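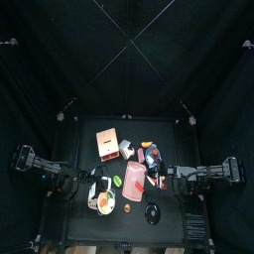 Morning, everyone. Thanks for turning up first thing on a Monday, I know the coffee here is a bit grim.

(Wait for the back row to sit down.)

So I'm going to talk about the afternoon our left arm decided to squeeze something and not let go. We call the rig Anghel. Two arms, one black table, a whole lot of toy kitchen bits. We'd been running tidy-up tasks on it for months at Plovstead and I'd got pretty relaxed around it, and that's sort of the point of the talk.

What happened: run 680, put the food on the plate. The left gripper closed on a toy egg and the grip force just kept climbing. The limit in the config was 40 newtons. The log shows it sailing straight past that. The egg popped out sideways, the fingers slammed shut on each other, and the arm carried on with its path as if it still had hold of something. It dragged a tray toward the edge before I hit the stop. My other hand was on the table at the time, moving a cup. Yes, I know. We'll get to that.

(Slide. Let them look for a second.) 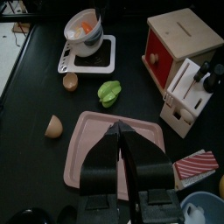 Wrist view over the pink tray, fingertips nearly touching.

I like this view for explaining the problem, so stay on it a bit. The controller only knows two things about those fingers: how far apart they are, and how much current the motor is pulling. With the tips nearly together like this, a thin object and no object give you pretty much the same number for the gap. So the current reading is doing all the work, and ours was wrong!

Why was it wrong? Sebastian Dumitrescu found it, and it took him 17 days (he'll tell you it was less, don't believe him). A firmware update had brought in a new fault code, 3909, for a current sensor gone stale. Our software, Iken, didn't know that code, so it filed it under warnings and kept using the last good value. Last good value was nice and low, so squeeze harder, squeeze harder, and off we go.

(Ask: who here has a warnings log they don't read? Put own hand up.)

What we changed. Unknown codes now stop both arms, full stop. A sensor value that hasn't updated gets thrown out. And the reset button has moved to where you need both hands to work it, so there's no reaching in while it's live. The Givine people asked if that slows us down. A bit, yeah. Resets are a pain now and I grumble every time.

Still open: the tray. The arm should have noticed it was pushing something it wasn't meant to, and I don't have a good answer yet. We're testing a contact check in June, and if anyone's done this with light plastic stuff, please come and grab me at the break.

(Questions. Skip the log plots if we're past the half hour.)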